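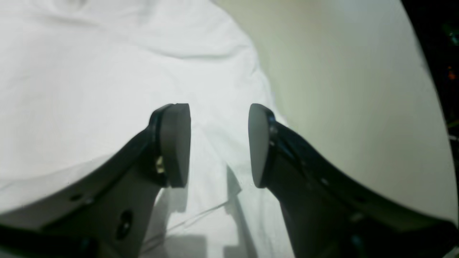
February 2024, Friday

Gripper rebuild, second set of fingers. Bench 3 at Pindach, evening.

Swapped the old fingers for the new dark gray ones with the oval pads. Left side went on first try. Right side needed the lower hole opened up with a hand reamer, then it seated. Blue threadlocker on the base screws only. The pad screws I left plain, I expect to have the pads off again before the month is over.

Wrist camera is back in its bracket, tilted down a bit more than in January. Both pads stay in view when open and there is still a decent patch of work area past the tips. Vimala wanted the tips lower in the picture so she sees more cloth. I'd like to leave it until we have a full run with this set, otherwise we can't compare anything.

Cloth test on white fabric, left rumpled on purpose. White is hard on the exposure. With auto on, the image pumps every time the fingers move in and out, so I locked it at the setting that keeps the folds readable and let the fingers go dark. The shadow the gripper throws on the cloth between the pads is a nuisance. The fold finder likes the edges of it – they are straighter than any real fold. Masking that patch for now. A second lamp from the left would be the better fix, if Dela Peña still has the clamp one.

Servo: the Leditine board reads 652 at full close and 2,000 at full open. Old fingers closed at 400, so the numbers in the config file were wrong and the first close command stalled against the pads. Pulled the plug quickly, no smell, gears feel fine by hand. New limits are in the file, old ones commented out underneath. Please don't delete them.

Pads: the smooth face slides on thin cotton when the pinch is shallow. Going in deeper works, but then it takes two layers. Want to try a strip of the Skotach sheet on one side only and see if that grabs the top layer by itself.

Also the USB lead rubs on the wrist joint past a quarter turn. Taped it back – needs a proper clip.

To do:
– print cable clip
– lamp, ask Dela Peña
– Vimala Bhat to check my mask against her saved images
– strip on left pad, repeat the same pinches
– zero the wrist again after the clip is on

Arm is parked and the supply is off at the wall. Hand reamer is back in the top drawer, the small hex key is still missing.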